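Horska Household Packaging Waste Survey: Data Card

Version 2, released December 9, 2025

Summary

The Horska Household Packaging Waste Survey records what residents of the Corkovby district place in their packaging collection over a two-week period. It contains 2,277 household records, of which 2,014 are complete in both weeks. The survey was carried out to support local planning of collection routes, container sizes and public information, and it is released for reuse by other districts, schools and researchers.

Contents of the release

households: one row per household, with dwelling type, number of residents, collection zone and whether a shared or private container is used.

diary: one row per item group per day, with material, original use, fill state and the household's own view of whether the item could be recycled.

weights: one row per household per week, with the total weight in kilograms before and after removal of material that should not have been in the container.

zones: a lookup table of the 13 collection zones. Zone boundaries follow the collection calendar and do not match postal areas.

All files are comma-separated text in UTF-8. Decimal values use a point. Empty cells mean that no answer was given; the value "none" means that the household reported having nothing to record.

How the data were collected

Households received a printed diary and a set of numbered bags in August. They were asked to note packaging on the day it was thrown away and to leave the bags at the usual collection point. Diaries could be returned by mail or entered on the survey website. Reminders were sent once, at the end of the first week.

Weighing took place at the Masanja depot. Each bag was matched to its household number, weighed closed, opened, and weighed again after food remains, glass and textiles had been taken out. Staff did not read letters, labels or other papers found in the bags, and these were not kept.
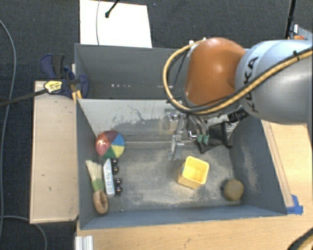
Gray bin with five loose objects, among them a yellow container.

Material categories

Items are grouped by main material: rigid plastic, film, metal, carton, paper and mixed. An item made of more than one material is entered under the one that makes up most of its weight. Where this could not be judged, it is entered as mixed. Bottle caps follow the bottle if attached and are listed separately if loose. Beverage cartons are always entered as carton, including those with a plastic spout.

Version 1 used a single category for rigid plastic and film. Users comparing the two versions should add these categories together before drawing conclusions.

Known limitations

Participation was voluntary. Apartment households are underrepresented, and households with shared containers returned fewer complete diaries. Survey weights are supplied in the column hh_weight and should be applied to any district-wide estimate.

The survey covers one season only. Consumption of bottled drinks is likely to be higher in summer than in the rest of the year, and the results should not be multiplied to give annual totals.

In zone 7, the second collection was delayed by road work. The affected rows are marked with the flag late_pickup. Weights in these rows are valid, but the collection period is longer than in other zones.

Privacy

Names and addresses were stored apart from the survey answers and were deleted before release. Households of more than six residents are grouped in one class. Free-text answers are not included. Users must not attempt to identify any household.

Terms of use

The data may be copied, changed and shared, including for commercial purposes, provided that the source is named. The suggested citation is: Horska Household Packaging Waste Survey, version 2, Corkovby District Waste Office.

The diary website was built on the Draltix form system. Its code is not part of this release and is covered by separate terms.

Corrections

Errors may be reported to the Corkovby District Waste Office through the contact form on the survey page. Reports should give the file name, the row number and the version. Confirmed corrections are listed in the file changes.txt and are included in the next release.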